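Why Is Cardboard Wavy Inside?

Find a cardboard box that is waiting to go out with the recycling. Ask first, as grown-ups can be oddly fond of a good box. Tear off one flap and look at the torn edge. You should see a wiggly line of paper squashed between two flat ones.

The wiggly part is called the fluting, and it does most of the work. Each little wave is an arch, like the ones under a bridge, and arches are good at holding things up. The flat sheets stop the waves from spreading out and having a lie-down. The gaps are full of air, which weighs next to nothing and never asks to be paid.

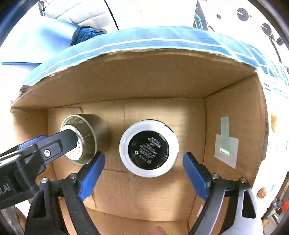
A metal cup and a silver-rimmed container in an open box.

Hard things knock together when a box is moved. Kagiso Fourie, who packs parcels in Sowerby, sent out 200 in July and says the rattly ones get a ball of crumpled paper in every gap. Six got none. She would like us to move on.

Small things have another trick, which is to vanish. Put them all out on a cloth before you pack and you can see what you've got.
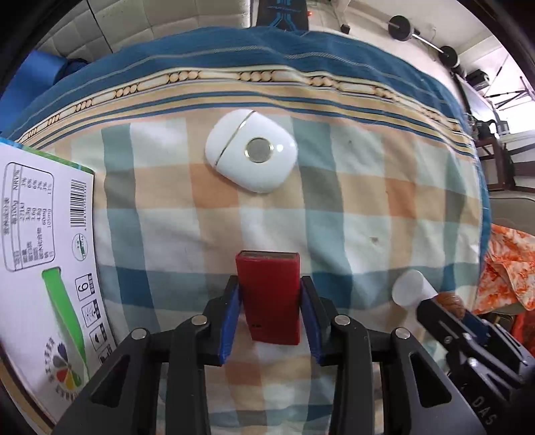 Try it yourself

Stand a strip of plain paper on its edge. It will fall over, rather rudely. Now fold it into zigzags and stand it up again. Put a coin on top, then a rubber, then your least favourite book.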